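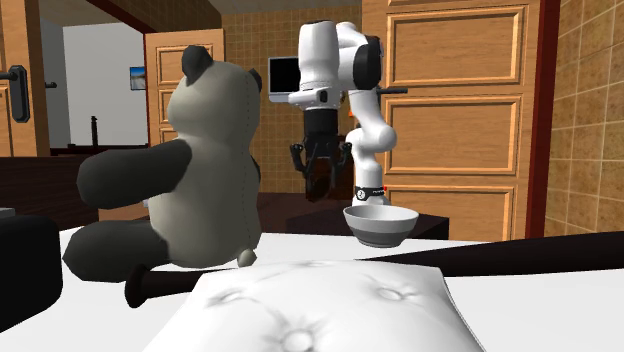

2 min read

Borkico is looking for 18 working developers to try out a coding test and tell us whether it measures anything. We have our doubts.

For the past few years we've used timed tests to sift applicants, mostly because everyone else did. Scores came in, people were hired or turned away, and I can't find much sign that the high scorers wrote better software once they had a desk. The supplier of our current test, Nassar, says otherwise. I have asked to see the evidence and been sent a brochure.

So we're running our own trial. You'll sit two tests, Nassar's and a plainer one written by our team at Gukomari, then spend an afternoon fixing bugs in a small code base with one of our engineers. Afterwards we compare the results -- if they don't line up, we'll say so in print.

You need at least 5 years of paid programming work, in any language. Please don't revise. Certificates are of no interest, and neither is a long list of frameworks.

We pay a flat fee for the day, plus train fare. This is not a job interview in disguise, and your scores won't be kept on any hiring file. If you've heard that promise before and didn't believe it, ask for the written terms first.

To take part, send a few lines on what you've worked on lately to Sze-wing Shek at Borkico before the end of April. No CVs, no cover letters. Recruiters need not write in.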